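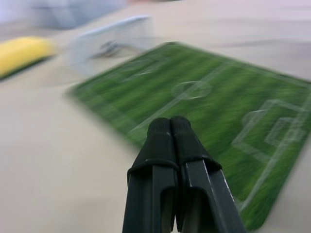
Attachment 1: green mat with football pitch print, on tabletop.

Ticket: Domadport online shop, order form
Status: Resolved
Priority: 3

The customer reported that the delivery charge was added twice when ordering the printed play mat. The fault was reproduced by the Ultum desk with 2 browsers.

Cause – the basket kept an old postcode after the address was changed to Firkwood.

Action: stored baskets were cleared in March and the time limit set to 600 seconds. The extra charge has been refunded. Please allow five working days.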